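Kindmont match changes in October, anyone else reading this the same way?
Workplace Plans board

pocketlint_pam
July 20, 2026

We got the packet from Kindmont yesterday and I've read it twice. Starting in October the match is per paycheck, with no catch-up at year end. I'm the person who front-loads — I like to be maxed out by summer and then enjoy the bigger checks. If I keep doing that I lose $908 of match. For a plan with 400 people in it, you'd think they'd put that on page one!

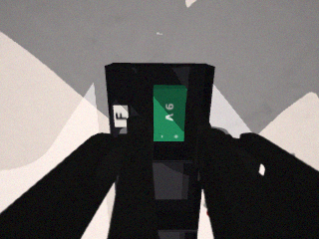 Anyway, my plan is to drop my percentage now and spread it out to December. Is there a catch I'm missing?

drybean40
No catch. Do it before the payroll cutoff though, ours takes two pay periods to go through.

Latuheru_fan
I'd push back a little. Front-loading gets your money in the market sooner, and in a good year that could beat the match you gave up.

pocketlint_pam
Could, sure. But the $908 is guaranteed and the good year isn't.

drybean40
Yeah, I'm with Pam. I've never seen the math work the other way unless the match is tiny.

Latuheru_fan
Fine, mine is tiny (Unstead matches next to nothing), so maybe that's why I see it differently. I still think people are too scared of lump sums.

quietledger
Ask HR if there's a true-up. My old job at Dravar didn't mention one in the packet and then $1,408 showed up in my account the next spring. It was in the full plan document, way in the back.

pocketlint_pam
Ooh, ok, I only have the summary. Emailing them for the long version tonight. I'll still lower the percentage in the meantime.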